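Getting Dinner on the Table at Trunbridge: Notes for the Shared Kitchens Evening
Szymon Czarnecka, 2021-08-26

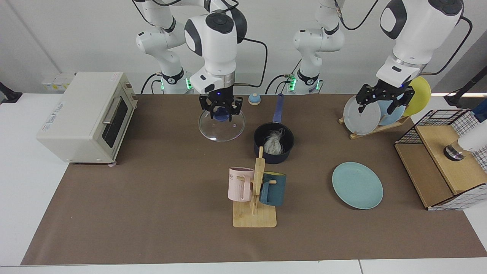

Slide 1. Glass lid with a dark blue knob, over brown paper.

Leave the slide up while people sit down. Thank the Mimach hall for the room. Mention that the handout is on the side table and has the rice chart on the back.

Start with the question I get most: how do you cook for a hundred people when you have only ever cooked for six? Say that most of the recipe stays the same. What changes is heat, water and time. Tonight is mostly water.

Slide 2. Evaporation
A wide pot loses more water than a narrow one with the same amount in it. When you scale a stew up, the pot gets deeper faster than it gets wider, so less of the liquid boils off for each serving. People multiply the stock by the number of servings and end up with soup. I start with three quarters of the multiplied amount and keep the rest hot on the next burner.

Salt works the same way. Hold a third of it back until the last half hour. (Tell the lentil story here if there is time. If not, skip to the lids.)

Slide 3. Lids
Lid on: faster to the boil, less gas, softer vegetables, thinner sauce. Lid off: slower, thicker, more flavor on the meat. Lid tilted: somewhere in between, and good for beans, which foam.

Glass or metal. Glass lets you check the simmer and leave the steam where it is. Metal takes a drop on a tile floor better. At Trunbridge we use glass for rice and metal for everything else. Don't put a hot glass lid in cold water. Don't set it on wet steel either.

Check knobs every month. A loose screw is a quick fix with the right screwdriver, and we keep one tied to the pan rack.

Slide 4. Rice
Read out the figures slowly, people write these down.
For 100 servings at our portion size: 8 kilos dry long grain, split over four pots. Never one pot. The bottom layer scorches before the top is done. Rinse until the water is nearly clear. Boil, lid on, low heat, then off the heat for 15 minutes with the lid still on. Fluff with a fork and move it to shallow trays.

For 200 servings, do the whole thing twice, half an hour apart. The second batch is fresh when the line gets long.

Slide 5. Our year
We served 1,073 meals in May, our busiest month. The month before was 819. The difference was the Jakubowski building, which had its gas off for repairs. Same two stoves, same sinks. The dishwashing was harder than the cooking. If you are planning a kitchen, spend the money on sinks.

Slide 6. Cooling and leftovers
Shallow trays, into the fridge within the hour for rice. Label with the dish and the day. Ask whether the Urkonier group still wants to share our second fridge and get an answer before they leave.

Questions
Likely ones: induction (we have not tried it), pressure cookers (yes for chickpeas, one at a time), where we buy trays (address on the handout).

Sign-up sheet for the knife session goes around during questions. Collect the pens.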